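Melon season is my favorite part of the year, and I say that every year, usually with juice running down to my elbow. When we lived near Escobedo there was a farm stand at the end of the road that sold nothing else for two months straight, and I got badly spoiled. Since the move to Drernia I've had to learn how to shop for them all over again – supermarket melons are a gamble, and I have carried home more than one that tasted like a wet sponge.

So this August I've been buying a few different kinds at a time and getting to know them one by one.
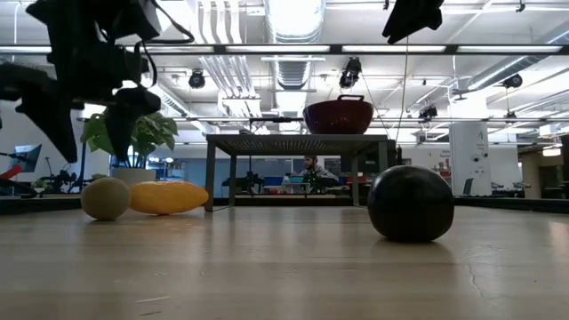

My way of choosing still starts with picking the thing up. A good melon should feel heavier than you think it ought to, whatever the kind, and after that I look at the skin, and there you have to know what you're dealing with. A long yellow one like this should be smooth and bright all over, and I don't mind if the skin is shiny, but on a dark watermelon I like a dull, matte rind much better. The little round ones with a bit of fuzz I mostly go by smell, right at the stem end, and yes, people do stare at me in the produce aisle.

Once they're home I leave the small ones out on the table for a day or so and then they go in the fridge, cut up, in the big bowl with the lid. Nearly 300 grams of cubes with lime and a pinch of salt is my lunch more often than I'd like to admit! The watermelon I save for when we have company, as it takes up a whole shelf once it's cut.

Next up is a cold melon soup with mint, if the mint on the back steps recovers from the heat.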